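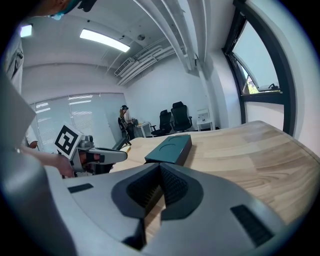
*Teal box on the wood table, two hand-held grippers, one box.*

**Thread: Box handling, are we there yet?**

**skarn_ops** · Fri 9 February

Task under discussion is the low flat box in the picture. Pick it up off a table, open it, put something in, close it, shelve it. We have 900 demonstrations collected with hand-held grippers and a policy trained on them. The pick works. Opening the lid does not work often enough to leave it alone on a shift. I want opinions on whether more data fixes that or whether the jaws are the limit.

**e.villalba**

Jaws. Ribbed pads grip well on flat parallel faces, and a shallow lid gives you very little face to hold. We had the same failure at Arnden with cookie tins. Going from 16 mm of pad engagement to less than half of that lost us most of the lids.

**toolcrib**

Disagree. A person holding the same gripper can open the lid, so the hardware is sufficient. What you have is a policy that doesn't know when it has slipped.

**e.villalba**

A person holding the gripper feels the slip through the handle. The robot gets wrist video and finger width. Those are different instruments.

**toolcrib**

Then add force sensing at the wrist. Solved problem, costs money.

**Gervasio C.**

Carrasco here, from the Ulloa packing line. For shop-floor use I would skip lids. Our cell moves closed cartons, 1000 a day, suction cup, no learning of any kind. It stops when a carton is crushed and a person clears it. Every chore that has gone well for us had the hard part designed out first.

**skarn_ops**

Not an option in a house. The customer owns the box.

**Gervasio C.**

Agreed, and that is why I don't sell into houses.

**mothball**

What is the success rate on the lid? "Not often enough" tells us nothing.

**skarn_ops**

Almost 90 percent on boxes it has trained on. Much lower on new ones. I don't have a clean number for those before the June test at Skarnside.

**mothball**

For a household that is one failure in every ten boxes at best, and somebody has to be home for it. My dishwasher does better and has no arms.

**toolcrib**

Your dishwasher doesn't load itself.

**e.villalba**

Before buying sensors, try two arms. One holds the base, the other works the lid. Sernine published their fixture drawings for the single-arm version, and all they do is clamp the box. The second arm is your clamp.

**skarn_ops**

Will run the two-arm version on the new boxes and post the failures, sorted by cause. If slip is still at the top of the list I'll price the wrist sensor.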